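4. Closing the practice cut

Step 1. Bring the needle in level, from the side of the slit. Black thread trails behind it and will go wherever it likes.

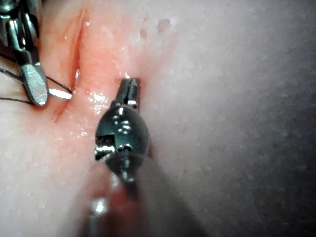

Step 2. Take the first bite at one end and work along. Starting in the middle is popular and regrettable.

Caution: Pull until the edges meet, then stop. The Skuswood tissue tears like anything else.
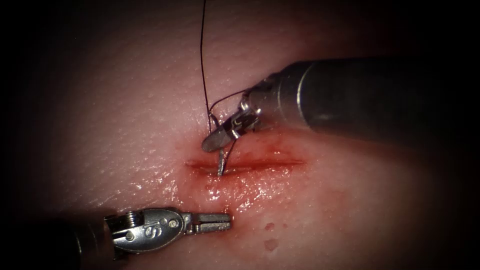

Abeysekara Workshop, 19th August

Revised note on thread. Cut 12 inches per closure. Longer pieces were tried – mostly they became knots.

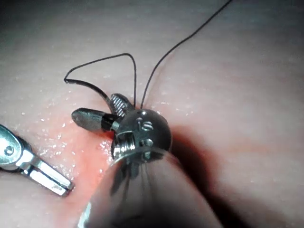
Slack is the usual cause of a bad throw. Draw it down before you tie. A loop standing up in a tall triangle over the jaws, with a sharp bend at one side, still needs taking in.

Step 3. Tie, trim, and resist adding one more for luck.

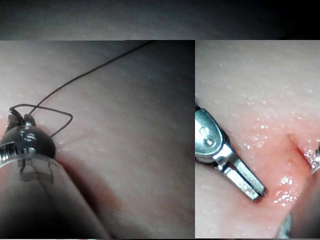

Can I use the same cut twice?
Until the old needle holes start joining up. After that, order a new insert, part 2998.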